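Stalldale Community Boards > Home & Kitchen > Do reusable cups really pay off?

mossbank_7
Posted Sep 28, 2018
Our building in Stalldale wants everyone to chip in for a cup share. You pay a deposit, drink your coffee, bring the cup back to any cafe on the list. The flyer says one cup replaces 244 paper ones. Replaces them where? Who followed a cup through 244 coffees? I've asked twice and got the same flyer back.

pell_arden
It's from the Niltomstead trial. They put 2392 cups out and worked it out from the returns.

mossbank_7
Worked it out from the ones that came back, you mean. What about the ones sitting in people's cars?
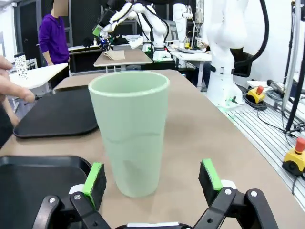 I have 3 plastic cups from the last scheme, the one Azevedo ran before they closed the Diltalport shop. Never got my deposit back on any of them. So forgive me if I don't jump up and down over a new one.

RuthCabrera
I used the Diltalport one for a year and got every deposit back. You had to return them before the end of August, it was on the receipt.

mossbank_7
On the back of the receipt, in gray. Come on.

tinroof
Ruth's right about the date but I'm with moss on the numbers. Washing isn't free either. Hot water, soap, somebody driving crates around town. I'd want to see that in the math before I paid a $7 deposit.

pell_arden
So the answer is keep throwing out paper?

tinroof
The answer is I bring my own mug from home. Had it for years, no deposit, no flyer.

RuthCabrera
Half the places on Main won't fill your own mug. I've been turned down at two.

tinroof
Which two? Mine never gave me any trouble.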